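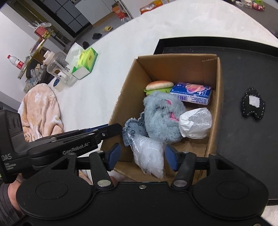
4. Setting up a parcel scale for home shipping

The Sircombe shipping scale weighs parcels up to 23 kg and sends the reading to the Trostix label program. Set up the scale before you install the program.

4.1 Placing the scale

1. Choose a hard, level surface. Carpet and soft mats give low readings.
2. Fit the 2 AA batteries, or plug in the power adapter. Do not use both.
3. Turn each of the feet until the bubble sits inside the ring.
4. Press ON and wait for the display to show 0.0.

Note: If the display shows a value other than 0.0, press TARE once. If it still does not clear, switch off, wait 6 seconds and switch on again.

CAUTION: Do not lift the scale by its platform. The load cell can bend and the warranty does not cover it.

4.2 Weighing a parcel

1. Pack the item completely, with filling and tape. The carrier charges by packed weight.
2. Set the parcel in the middle of the platform. Nothing may touch the wall or the display cable.
3. Wait for the reading to stop blinking, then press HOLD. 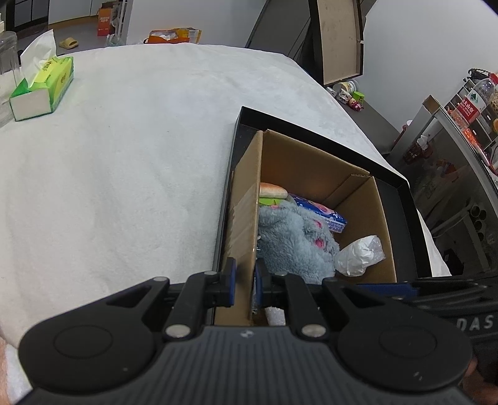
Tare weight is the weight of anything on the platform that you do not want to pay postage for. Put the empty holder on first, press TARE, and then add the parcel. A cardboard box sitting in a shallow black lid or tray needs this step if the lid stays behind when the box is mailed. The tare value is lost when the scale switches off, so repeat the step after every restart.

4.3 Entering the size

1. Measure length, width and height at the widest points, including any bulge.
2. Enter the figures in Trostix under Parcel > Size.
3. Check the unit. The program starts in inches.

Note: Items under 800 g may qualify for the small packet rate. Trostix shows the rate only after a destination has been entered.

4.4 Error messages

Err 1: Battery low. Replace both batteries.
Err 2: Overload. Remove the parcel at once.
Err 3: No connection. Check the cable, then restart Trostix.

For label printer settings, go to section 5.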